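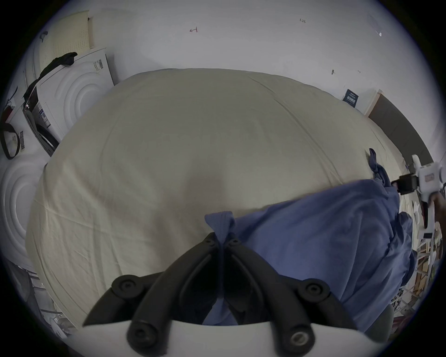 Octobre, 9 h 40

Reprise du pliage au local Skurkcombe, toujours sur le matelas au drap-housse beige. Je garde ce drap tant que je peux : le bleu ressort bien dessus et je vois tout de suite où part un coin. Avec le gris de chez Alberg je passais mon temps à chercher les bords !

Aujourd'hui, le tissu bleu. 264 g à la balance, lavé la semaine dernière avec la lessive Tiwari (essorage à 800, à noter, il en sort plus froissé qu'à 1200). Pris par l'ourlet, ça se tient bien – la couture donne un peu d'épaisseur, alors qu'en plein tissu ça file. À droite ça fait des paquets, comme toujours, et il faut lisser avant de ramener le bord, sinon le pli part en biais et on recommence.

Quatre essais ce matin, en gros huit minutes chacun, bavardages compris. Le troisième est le plus joli, le dernier je n'en parle pas.

Pour la suite : essayer en deux temps, d'abord la longueur, ensuite les côtés. Demander à Ultcombe s'il leur reste des taies dans le même coton. Et racheter des pinces à linge, le sachet est vide.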